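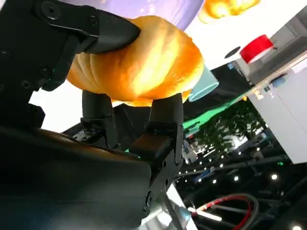 Javow gripper with the twisted bread roll, from the wrist camera

Javow two-arm gripper kit: keep it or send it back before the return window closes?

Posted by Cletus Mercado

Hi all, long-time reader, second post ever. I've had the Javow gripper kit on trial since the start of October and I need to make up my mind, so I'm hoping somebody who has lived with one longer than me can talk me into it (or out of it, I'm easy).

Quick background. I'm putting together a little tabletop demo for our library's family day. Kids point at something on the table, the arms pick it up and put it on a plate or in a cup, everybody claps. So I don't need speed and I don't need to lift anything heavy. What I do need is grippers that can handle a bunch of different stuff without me swapping fingertips every five minutes. Bread, toys, cups, that sort of thing.

I got the full kit, both grippers plus wrist cameras, for $949. Drirkdale had it listed as a bundle and the next closest thing I found was a single Boateng gripper at $392, no camera. So on paper the Javow looks like a good deal! It showed up well packed, every screw was labeled, and mounting took me one evening with a pizza break in the middle.

Now the good part. Food is great. I was sure it would crush a roll, and with the grip force set down low it doesn't, it just kind of hugs it. I've done the twisty rolls, a dinner roll and a bagel and the bagel is the only one that ever gave me grief (the hole, I keep aiming at the hole). I can pick up a roll, turn the wrist over and set it down again and there's barely a crumb to sweep up.

The not so good part is the closing.
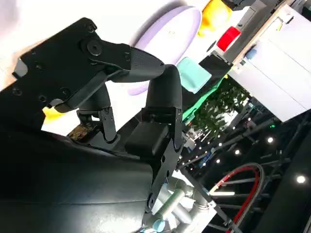
When I tell it to close all the way with nothing in the grip, it goes most of the way and then takes a tiny pause before it finishes, like it's thinking about it. It happens on both arms, more on the left. With a thick object I'd never notice, because it's already holding the thing by then. With something thin, like a napkin or a playing card, the pause is enough for the card to slide out. I've run the calibration routine, I've checked the cables, and I've re-tightened every screw I could get a hex key on. No change that I can see.

The other thing is the wrist camera view. It sits so close that a lot of what you get is your own gripper, and it's tilted too, so when I look at the video I end up with my head on my shoulder like a confused dog. I can live with it for picking things up. For placing them I keep having to guess.

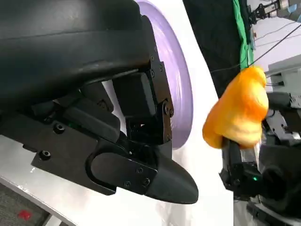
Handing things between the two arms is the bit I want most for the demo, and it's also where I can't decide if the kit is up to it. Stuffed toys are the best practice I've found, because there's no wrong place to grab them. My routine is that the right arm holds the toy and the left arm comes in to take it. The right one is fine, it gets its fingers under that orange plush and hangs on, and the little green light on the side is nice and easy to spot from the camera on the other arm. The left is where I lose my nerve. With the purple disc back behind the gripper I'm always worried I'll clip the rim on the way over, and I slow everything down so much that a four-year-old would wander off to look for snacks.

So, three things really. Is the pause on closing normal or do I have a bad pair? Can the camera picture be straightened out? And would you keep it at that price? I've got 13 days left to return it. Thanks so much in advance!

Brollholm

The pause is normal, or at least mine does it too. There's a setting called soft close that ships turned on. It slows the fingers near the end of travel so they don't smack together. Go into the gripper page, then motion, then uncheck it. You have to power cycle after, which the manual mentions in a footnote and nowhere else. Do it on each arm separately, it doesn't copy over.

If the left is still slower than the right after that, I'd ask for a replacement on that one. Drirkdale swapped mine with no argument, took a little over a week, so don't sit on it if you want to stay inside the return window.

On the picture, yes, there's a rotate option in the viewer. It takes any angle, not only the quarter turns. I set mine by eye against the edge of the table and never touched it again. It won't get the gripper out of the way though. For placing stuff I stuck a cheap webcam on a desk lamp and look at that instead.

I'd keep it. For food and toys it's plenty.

tallgrass_in_the_shed

send it back and get 2 of the Boatengs, cheaper even with both

Brollholm

Cheaper until you buy cameras for them and the mounts to put them on. I priced it out last spring and ended up over the kit. Also the stock fingertips on the Boateng are hard plastic and they did dent a muffin of mine pretty badly.

pam_and_the_printer

Nice project, my niece would lose her mind over this! I have the single arm version so I can't help with the left and right stuff, but about being scared of hitting things on the way over: move your plates. I know that sounds dumb. I had everything lined up neatly in the middle of my table because it looked good, and I spent a whole weekend writing fancy paths around it. Then I pushed it all to the back and left the middle open for the handoff and I got to delete half of it.

Also for thin things like cards, hang them over the edge of the table a bit and come at them from the side. Works most of the time for me even with soft close left on. Napkins I gave up on, I use washcloths.

Cletus Mercado

Soft close!! I had walked right past that checkbox. Turned it off on both, power cycled, and the right arm closes in one go now. Left still hesitates a hair, so I've written to Drirkdale about a swap. Going to try the rotate thing tonight and move the plates on Monday when I have the room to myself. Keeping the kit, I think, as long as the new left one behaves.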